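Household Food Waste in Birnholm: Report of the Student Project Group

1. Purpose

The project examined how much edible food is discarded by households in Birnholm and at which point in the week the losses occur. Participating homes kept a written record for 31 days in February, using kitchen scales lent by the school.

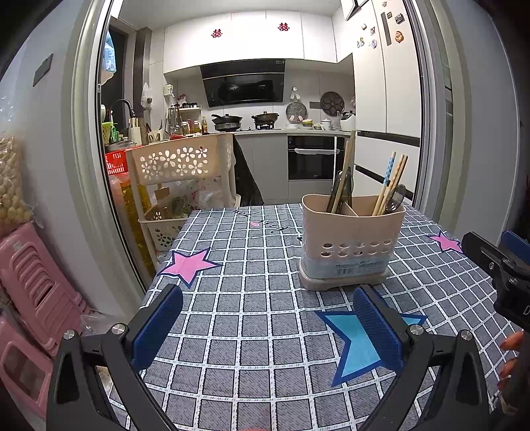

Which foods were discarded most often?
Bread and cooked rice appeared in the records more than any other item, followed by salad greens.

2. Method

Each household weighed discarded food once a day and entered the result on a printed sheet. Peelings, bones and coffee grounds were excluded. The record began in the first days of February and continued into the following month. Sheets from the Anozie district were collected separately, as that area has its own compost service.

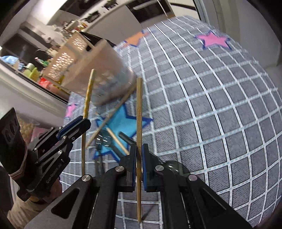

3. Results

A total of 1,469 entries were accepted for analysis. A further 103 were set aside for missing weights. Losses were highest on the day before the main shopping trip. Homes that planned meals in writing recorded smaller amounts, although the group did not test whether planning was the cause.
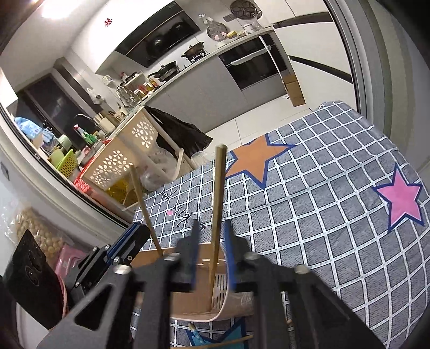
4. Limits of the Study

Participants chose to take part and may have been more careful than usual while keeping records. Meals eaten outside the home were not covered. The completed sheets are held in the school library.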